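Tulell open afternoon, August

Got in just after 2 pm, coat still wet, visitor sticker on the wrong side. Tulell share the building with Fasum (grippers) and they'd opened both ends of the hall. Main reason I went: they collect thier own examples for a learning system called Azar. Every example is a person steering the arms through a job, start to finish, recorded. The target for the small-objects job is 762. They were at 101 when I signed in.

Wrist view first. Fast, smeary, lots of black gripper and bits of wooden floor between dark crumpled shapes. Apparently the blur stays in.

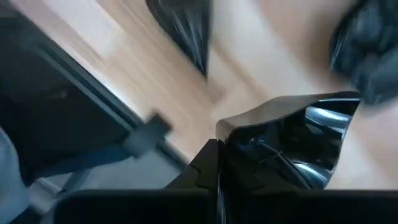 Photo: Tulell / Azar project, wrist camera

Asked about bad takes. They keep some, labelled. A fumble with a good recovery is worth having, a fumble with no recovery goes in a seperate folder. 39 in there so far. Labelling is the slow part, more so than the steering, which I hadn't expected.

Then over to the tables. Two arms on each, one per side, working in toward the middle. Colour of the tabletop matters, they said, so it gets written down for every batch. Also which objects, and who steered. Little perforated bench along the back edge with black parts on it, plant next to it.
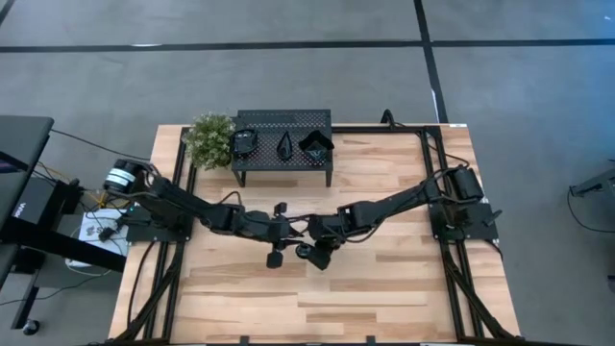 Having a go

Yes, visitors could try. Queue of 9, moved fast. Harder than it looks, my left hand kept drifting. Brokerov had a stand by the door with their storage gear, didn't get to it. Tea was decent. Left at 4:30 for the train, will ask about the labelling sheet by email.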